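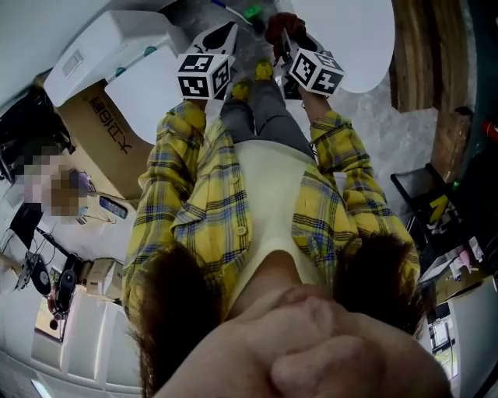 Harriet Benavides thinks I should stop filtering the pose track altogether and fix the timestamps first. She left that under my last post, and having spent the weekend on it I think she is mostly right.

For anyone who missed that one, I am writing the part of Tamiru that turns the marker cubes on the two hand-held grippers into a pose for each hand. The head camera sees the cubes, the detector finds the corners, and a solver gives position and rotation. With two or three faces showing it works well. With one face, the rotation sometimes flips to the mirror answer for a few frames and then flips back.

My fix had been a smoothing filter. It hid the flips but dragged the wrists behind the real motion, and the policy we trained on it closed the fingers late.

On Saturday I took the filter out and logged the raw output of one session, 1348 frames. The flips were in 222 of them. Then I checked the clocks. The left gripper's width reading was 35 ms behind the camera, and the right one was fine. I had been blaming the left cube for an offset that came from a buffer in my own serial reader.

The buffer is gone now. For the flips, I keep both answers from the solver and choose the one closer to the last good rotation, as long as the gap is under 9 frames. After a longer gap the track is marked as lost and the training export skips it. That loses some data when a hand goes out of view, and I can live with that.

It still goes wrong if the first view of a cube is a single face, as there is no earlier rotation to compare with. For now I turn both grippers a little at the start of each take so the camera gets a corner.

The changes are on the Hetden branch. I want to merge before October, when the planner work starts and I won't want to touch any of this. Next job is the replay viewer, which still draws the left and right hands in the same colour.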